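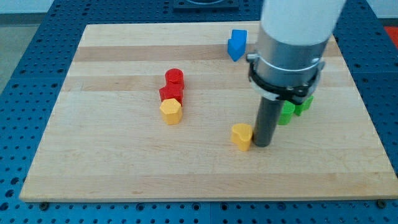

**What do you clean a strip maple board with when kids' blocks live on it all day?**

A barely damp cloth with a drop of dish soap, then a dry towel right away, and stand it on edge until it feels dry on both sides. Mineral oil once a month if it gets wiped daily.

---

**Ticket: play board, block set, rocking and sticky spots**
Status: open (sort of, see the end)
Room: Wasmont, the small one

Okay, starting this log so I quit writing on the back of the supply list. The maple board we use for the block table has been bugging me for weeks. Two complaints. It rocks when you push down on one corner, and the blocks leave a tacky feel behind when they've sat in one place overnight.

**First try, 4 pm**
Went for the stickiness first because it's the easy one! Wiped the whole top with warm water and dish soap, dried it, and put the blocks back. Next morning, still tacky under the yellow hexagon. The red ones were fine, the blue chevron was fine. So now I'm suspicious of the yellow one and I feel a little bad for blaming the board.

**Second try**
Washed the blocks themselves in the sink, 18 of them, and let them dry on a dish towel. The yellow hexagon had a ring of old label glue on the bottom. Of course it did. The set came from Drastirholm with a price sticker on one piece and somebody (me) peeled it off in a hurry. Cooking oil on a paper towel, ten minutes, rubbed it with my thumb, then soap again. Gone.

Left it on the board overnight and it picked right up in the morning with no tug at all. Calling the sticky half solved.

**The rocking**
This one's slower. I took the board off the table and laid it on the kitchen counter at home, and it rocked there too, so it isn't the table. Put a ruler across the strips and there's a sliver of daylight in the middle. It's cupped -- not badly, but enough that a tall stack leans and then everybody yells.

My guess is the oil. I'd only ever been oiling the top, and the bottom was bone dry. I asked at the counter at Assefa and got the same answer: do both faces, same amount, every time.

So:

- oiled the underside, two thin coats, a day apart
- left it cup side down on a towel with a stack of cookbooks on it
- checked it after 7 days

Better! The daylight under the ruler is almost gone. It still ticks a tiny bit at one corner if you go looking for it, but a four-block stack stayed up through a whole afternoon and I'll take that.

**Things I tried that didn't help**
Felt dots under the corners. They slid around and one ended up stuck to a sock. Also a rubber shelf liner from Andham, cut to size, which made the rocking quieter and that's about it. I kept the liner though, it's good under the paint trays.

**Still to do**

- oil both faces again in January when the heat's been on for a while
- go over the other blocks for label glue, the green ones especially
- move the wet cloths somewhere else at cleanup -- they keep getting left on top of the board, and I'm pretty sure that's half the trouble

Leaving this open until the corner stops ticking.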